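Frequently asked questions – renting a room in Hayes House, Morkamcombe

Last updated June 2025

Who can rent a room?

Any person over 18 who has a job, a study place or another regular income. We have 39 rooms on three floors. Couples can share one of the larger rooms, but please write this in your application, as we must put both names in the contract.

How much is the deposit and when do I get it back?

The deposit is one month of rent. We return it within 16 days after you give back the keys. If we keep a part of it, you receive a letter with the reason and the price of each repair. Small marks on the wall from normal living are not charged.

What is included in the rent?

Water, heating, internet and the cleaning of the stairs. Electricity in your own room is not included. Each room has its own meter, and you can read it yourself at any time in the cupboard beside the front door. Please note the number on your first day and send it to us by email.

Can I bring my own furniture?

Yes, but the bed and the wardrobe must stay in the room. We have no place to store them. A desk, a chair or a small shelf is fine. If you buy something big from Narneo or another shop, ask the driver to use the back entrance – the front stairs are narrow and the paint there is new since May.

May I cook in my room?

No. A kettle is allowed, a hot plate or a rice cooker is not. There are two kitchens on each floor and they are open day and night. Each tenant has one shelf in the fridge and one locker with a key. A lost key costs 11 pounds.

Are guests allowed to stay overnight?

Yes, up to three nights in a row. For a longer stay please ask us first. You are responsible for your guest, also for the noise.

Where can I do my washing?

The machines are in the basement. You pay with the Hendar card, which you receive together with your keys. You can put money on the card at the office only. If a machine takes your money and doesn't start, write down the number on its door and tell us, and we will put the amount back on the card.
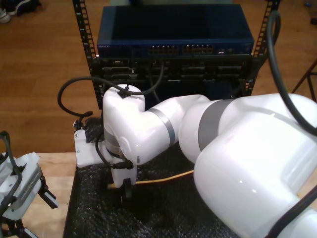
Philomena Mac Giolla wrote to us that the answer about washing was too short, and she is right. She adds that the dryers are cheaper than two separate drying racks in a small room, and that the door of the basement locks at ten in the evening, so you should not start a long programme after half past eight. She also asks everybody to empty the fluff filter after use. We thank her and will put these points on the paper beside the machines.

How do I end my contract?

Send us a letter or an email one full month before you want to leave. The month starts on the first day, so a message on the second day counts for the next month. We confirm every notice in writing. If you don't hear from us in one week, please call.

Can I change to another room?

It is possible after six months, if a room is free. There is a list in the office where you can write your name and the floor you would like. The new rent starts on the day you move, and the deposit goes with you to the new room.

What do I do if something is broken?

For normal repairs use the form on the contact page. For a water leak or no heating, call the number on the back of your key card, also at night.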